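Kwofie Table Diary, 2025-08-25

Good morning to everyone who asked last week what I do all day! I teach a robot arm to put pretend groceries away, and I'm going to be long-winded about it, so get a coffee.

1/ The arm learns from examples. One of us steers it through a small job, everything gets recorded, and then we set the table again and do the same job a bit differently. That's an episode. We do a lot of episodes.

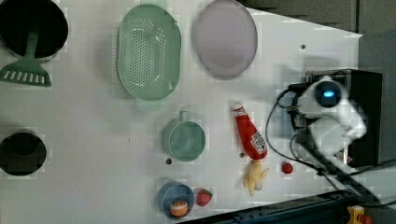
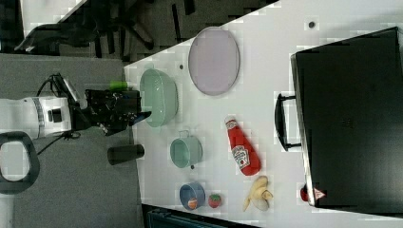
The Kwofie table from two angles, ketchup, banana and strawberry in both.

2/ The job this week goes by the name "fruit to plate," and the plate is the lavender one. You pick up one piece of fruit, you set it down on the plate, you back the arm away. My niece could do it at eleven months old (she'd have licked it first, but still).

3/ We got 43 episodes in on our best day so far, and I came home and told my husband like I'd won a race. He was very kind about it.

4/ People assume the hard part is the driving. For me it's the setting up! Left to myself I put the banana in the same spot every single time, with the curve facing me, because that's how I like a banana to sit. A learning system picks up on that sort of thing and ends up very good at my banana and hopeless with anybody else's.

5/ So Debora Marchetti made us a deck of layout cards. You draw one before each episode and it gives you a rough area for every item and which way it should point. I grumbled for a whole afternoon and now I'd be lost without them. She's on the second version, with bigger print, bless her.

6/ The strawberry is my favorite thing to pick up. It has that leafy cap, so you have to make up your mind whether you're coming in over the leaves or from the side, and the two feel completely different on the controls. I try to do plenty of each. Jomar Castillo goes over the leaves nearly every time and I can tell his episodes from mine without looking at the log.

7/ We went back and forth on whether that's a problem. Where we landed (for now, ask me again in a month) is that two people with different habits are good for the set, as long as neither of us does all of the strawberries. So we swap seats after every 19 episodes, and whoever just got up does the resetting.

8/ The orange is trickier when it starts out inside the blue dish. You need to get in past the rim, and if you nudge the dish it wanders off across the table and takes the orange with it. I've chased that thing more often than I'd like to say.

9/ About mistakes, since Esi asked me in the replies yesterday: yes, we keep some! If I miss, back off and try again and get it, that stays in and gets a "recovered" tag. I was embarrassed about those at first. Now I think they may be the most useful ones I make, seeing as the arm is going to miss sometimes too, and I'd like it to have seen what a person does next.

10/ What we throw out is the stuff where I stopped in the middle to scratch my nose, or forgot which fruit the card said. Long pauses are poison. The first time Debora trained on our June recordings, the arm would glide over to the banana and then just hover there, thinking it over – and that was me. It had learned my dithering.

11/ So if you ever start doing this yourself, decide before you press record. Say it out loud if you have to. I say "strawberry, left side, go" under my breath all day long and I've caught myself doing it in the supermarket.

12/ The ketchup bottle isn't part of the job at all, by the way. It's there to be left alone. Same for the mug-sized green thing and most of the rest. Kitchens are cluttered and we want the arm to find the fruit anyway, so the clutter gets moved around on the cards too.

13/ Next up is two pieces of fruit in one episode, in whatever order the card gives. Jomar thinks it'll take us twice as long and I say longer, and there's a lunch riding on it.

14/ Okay, my turn in the seat. Ask me things, I'll answer tonight after dinner!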